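Handling Glossy, Rounded Objects: Notes on Grip and Finish

By Liang | April
Print this article | E-mail this article 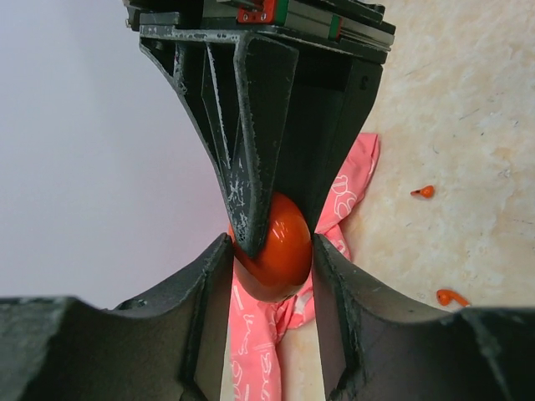
Glossy orange-red oval object held at its left and right sides, with a tip against its upper left.

A smooth egg shape is an awkward thing to hold. It has no flat face, no edge and no handle, and the contact area is small wherever it is touched. Gloss makes matters worse. A shiny coat can feel secure under light pressure and then slip the moment the hold shifts above or below the widest point.

Hold height is the first thing to get right. On an oval lying on its long side, the widest line runs at mid-height. Contact above that line tends to push the object down and out; contact below it tends to lift it. Two opposed contacts at mid-height are stable against sideways movement but leave the object free to roll about the line between them. A third contact from the top takes care of most of that roll, provided it is light. Pressed hard and off center, it becomes a lever.

Iretti, a small workshop in Skakow that finishes decorative ovals, keeps a handling sheet of 17 entries. Most concern the coat. Finished pieces are set down on felt, never slid. Fresh lacquer is left 20 hours before it is touched at the sides and longer before anything narrow is allowed near the top. Pieces are turned by lifting and resetting -- rolling in place drags dust under the curve and leaves a fine arc of scratches.

Inspection is done under a single lamp. The bright highlight on a curved gloss surface works as a gauge: as the piece is turned, the highlight should travel smoothly. A kink in its outline indicates a flat spot or a run in the lacquer. Color is judged separately, away from the highlight. Orange and red finishes read darker and browner along a shaded lower edge, and that shading is easily mistaken for an uneven coat. Turn the piece over before rejecting it.

For storage, Brotetti makes a shallow tray with 2 rows of molded cups. The cups support the lower third of each oval and leave the sides clear for picking up. The tray is 328 mm long, which fits a standard shelf with little to spare. Deeper cups hold more firmly, but they force a grip near the top, where the curve falls away. Wipe the cups before loading -- grit left in a cup marks the underside.

Related items
Felt or Foam: Lining a Shallow Tray
Reading a Highlight: Lamp Placement for Gloss Work
Lacquer Drying Times in a Cold Room
Storing Rounded Pieces on Open Shelves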